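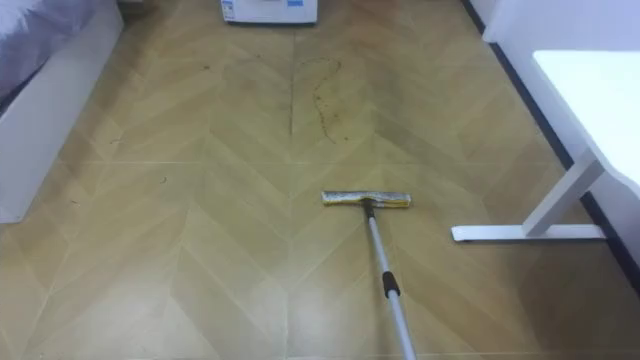

第三章 平拖的日常使用

3.1 开始之前

本章适用于 Ilard 系列平板拖把,配 Trositwood 公寓各户型的硬质地面。地毯请看第五章。想用平拖处理地毯的住户每年都有,结果都写在第五章里。

动手前请备齐:
拖把杆与拖头(出厂时已连接,见 2.4)
拖布 3 片,其中至少一片是干的
水桶一只,容量不限,但要提得动
地面清洁剂 Davovach,中性,无需戴手套也能用,戴了也没人拦着

注意:旧拖布发黄、起灰斑属于正常老化,不影响使用。洗过之后仍然又硬又滑、在手里像一张饼的,请换新。

3.2 安装拖布

1. 将拖头平放在地上,杆身斜靠在肩头或墙边。靠墙时请选一面您不太心疼的墙。
2. 拖布绒面朝下铺平,拖头压在正中,两侧留边大致相等。
3. 把两侧留边向上翻折,包住拖头,按紧粘条。
4. 提起杆身轻轻抖两下。拖布掉了,回到第 2 步;没掉,继续。
5. 左右转动杆身,检查中间的连接关节。关节应能自如摆动,拖头始终贴地。转不动的,多半是里面缠了头发,处理方法见 3.6。

小心:请勿用脚踩着拖头强行拧杆。关节是全套里最小的零件,也是备件柜里最常缺货的零件。

3.3 配水

6. 桶内加清水 5 升,倒入清洁剂一瓶盖。瓶盖的意思是瓶盖,不是“差不多一瓶盖再来一点”。多出来的部分会留在地上,干了以后发粘,您会以为地没拖干净,于是再加一瓶盖。
7. 浸湿拖布,拧到不滴水为止。提起来停一会儿再看,刚拧完的拖布都显得很听话。

说明:水温以手伸进去不缩回来为准。热水会让粘条提前退休。

3.4 拖地

8. 先扫或先吸。直接上湿拖,沙粒会跟着拖头走完全屋,划痕一路相随。
9. 从离门最远的角落开始,面朝房间深处,向门口倒退。Agudelo 样板间交付那年十一月,有位同事从门口开始拖,最后在阳台上等地板晾干,等了很久。本手册保留这一条,算是对他的纪念。
10. 走“S”形,拖头始终保持同一条边在前,转弯时转动手腕,不要把拖头提离地面。提起来再放下,脏东西就留在提起来的地方。
11. 人字纹地面请顺着拼缝的方向拖,每次拖到缝为止,下一趟压过上一趟半个拖头的宽度。人字纹好看,缺点是盯久了会忘记自己拖到哪一块。建议以直缝为界,一格一格来。
12. 每拖完一间,翻看拖布。发灰就换面或换片,别抱侥幸心理。用脏拖布拖地,只是把污渍分给更多的地方。

3.5 局部污迹

地上出现弯弯曲曲的褐色细条时,先别急着追究来源。干泥、洒出来的饮料、不明残留,远看都是一个样子。按下列顺序处理:

13. 蹲下来看。能用指甲挑起来的算干污,按第 14 步;挑不起来或者发粘的算湿污,按第 15 步。
14. 干污:用硬纸片沿痕迹从一头铲到另一头,收进簸箕,再用拧干的拖布过一遍。
15. 湿污:用干布从外往里按压吸收,不要来回擦。吸完后用湿拖布压住停留片刻,再向一个方向带走。
16. 仍有印子的,重复一次。重复两次还在的,请对照地砖花纹确认那是不是印上去的木纹。客服部 Renata Benítez 请我务必写上这一句,她接过这样的电话,不止一通。

小心:切勿使用钢丝球、刀片或任何您正在刷锅的东西。表面的微光泽来自一层保护膜,刮掉之后不会自己长回来。整格更换的材料费为 400 元,人工另计。

3.6 收尾与存放

17. 取下拖布,清水漂洗至水色不再变化。不要用柔顺剂,绒毛裹上一层以后就不吸水了。
18. 拖布挂起晾干。团在桶里过夜的拖布,第二天会用气味提醒您。
19. 清理关节:剪断缠绕的头发,用镊子抽出,滴水冲净。不要上油。食用油也是油。
20. 杆身用干布擦一遍,黑色握把处多擦几下,手汗和清洁剂都积在那里。
21. 拖把存放时拖头朝上挂起。平放在地上也不是不行,只是总有人半夜出来喝水。

3.7 常见情况

拖完有水痕:拖布没拧干,或清洁剂过量。用清水重拖一遍。
拖头翻面:推得太急,或者杆身压得太低。放慢,杆子抬高一些。
拖头原地打转:关节松动。请联系物业五金间的 Orathai Khunthong 领取新关节,凭旧换新。请带上旧的,她会问。
地面发粘:见第 6 步,关于瓶盖的部分。

说明:杆身按 2,000 次往复弯折设计。拿它去够床底下的拖鞋、敲楼上的天花板,都计入次数。

下一章:浴室与防滑垫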